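Section 4: Recording your first batch of demonstrations

By now the arm is bolted down, the cameras are talking to the recorder, and you've run the hand-eye check from Section 3 without a red light. Good! This is the part I like best, and it's also the part where people rush, so get a coffee first.

I'm going to use the bag-packing task all the way through, because it's the one I record most and I know where it goes wrong. You open a soft bag, put the items in, and let go. If your own task is something else, swap in your objects and keep the order of the steps the same.

What you need on hand

The leader arm, plugged in and warmed up
The foot pedal (left is start/stop, right is discard)
A bag and a few small items that fit in it
The Zirnusar recorder open on the Record tab
A notebook. Yes, paper.

Before you record

1. Make a new task folder. Click New Task and give it a short name with no spaces. I call mine bag_pack. Don't put the date in the name, the recorder stamps every episode anyway and you'll end up with two dates that disagree.

2. Type the instruction. This is the sentence the model will learn to connect with the motion, so write it the way you'd say it to a person: "Put the fruit in the bag." Keep it to one sentence. You can add other wordings later under Edit Task, and I usually add three or four once the batch is finished.

3. Set the episode limit. The default is 20 and I'd leave it there for your first session. Later on you'll want a lot more (my current bag set is at 367 good episodes and I'm still adding), but 20 is enough to find out whether something is set up wrong.

4. Check the lights. Close the blinds if sun reaches the table. Turn on whatever lamps you plan to use for the whole session and leave them alone.

Note: Woo-jin Ham, who wrote the recorder's playback screen, likes to vary the lighting on purpose between sessions. I do too now. Just do it between sessions and write it down, so you can tell later which batch was which.

5. Do two dry runs with the pedal up. Nothing gets saved. You're getting your hands used to the leader arm, and you'll find out whether the bag slides when you tug on it. Mine slides a lot.

Caution: Keep your free hand off the table while the follower arm is live. If you need to fix the bag, press the yellow pause button first and wait for the click.

Recording an episode

6. Lay out the start position. Put the bag down flat with the handle wherever it lands, and set the items near it. Change the layout every time: turn the bag, swap the order of the items, push one farther back. If the bag always points the same way, the model learns that one direction and gets lost when you turn it. A start position from my own bag_pack folder, with the bag on the diagonal and the opening toward the items:

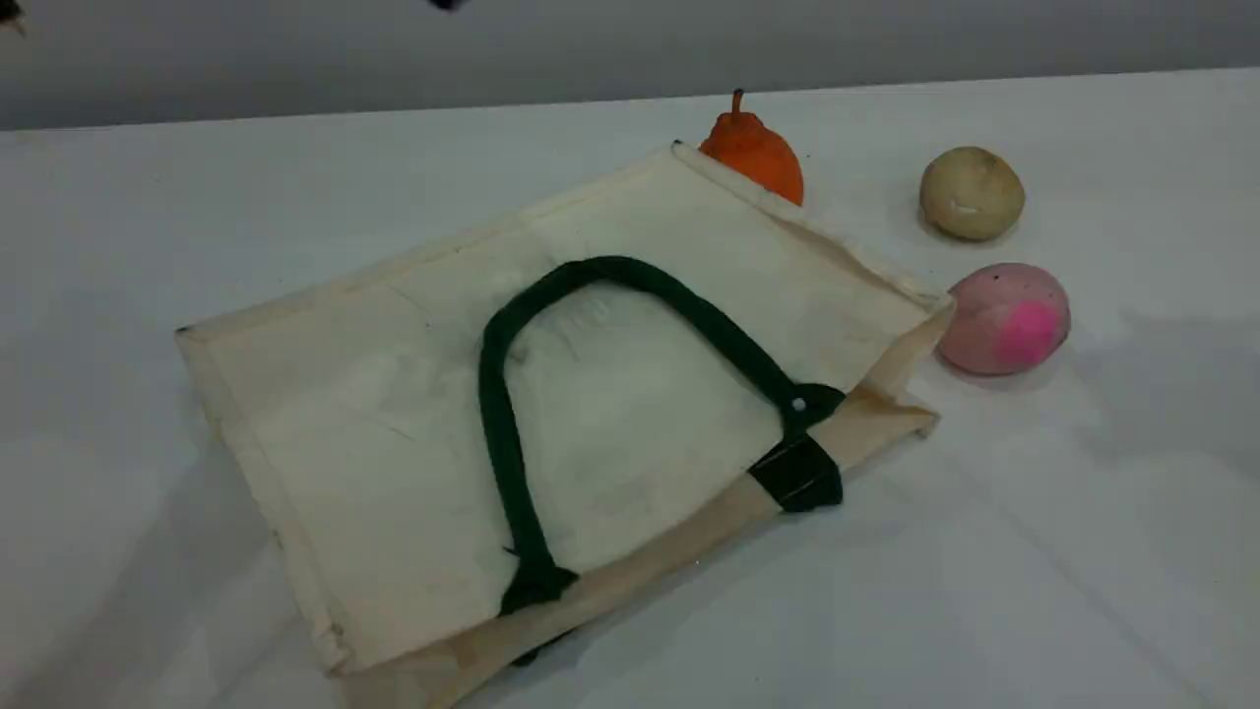
7. Press the left pedal and wait for the beep. Count to one in your head before you move. Those still moments at the start are useful to the trainer, and you'll cut off the beginning of your motion if you jump the gun.

8. Open the bag first. Pinch one layer of fabric at the mouth, lift, and pause for a beat so the cameras get a clear look inside. If you pinch both layers by mistake, let go and try again in the same episode. I keep those. A model that has seen a missed pinch followed by a fix does better than one that has only seen perfect ones, at least on my table.

9. Move the items one at a time. Go at a steady, slightly slow pace. Don't stop to think in midair! If you lose track of what you were doing, discard and start over.

10. Let go, back the gripper away from the bag, and press the left pedal again.

11. Mark it. The recorder asks for Success, Partial or Fail. Use Partial if an item rolled back out or the handle went in with the fruit. Be strict with yourself here, especially late in the session when everything starts to look like a Success.

Caution: The right pedal discards right away and there is no undo. Jucélia Damasceno lost a lovely run that way with her heel, and she has kept the pedal off to one side ever since.

After the batch

12. Play back five episodes at double speed. You're looking for dropped video, a camera that got bumped, or your sleeve in the wrist view.

13. Click Check Sync. Anything over the limit turns orange. One orange episode you can delete; if you see several in a row, go back to Section 3 and redo the camera timing.

14. Copy the folder to your backup drive before you train on it. Section 5 picks up from that copy.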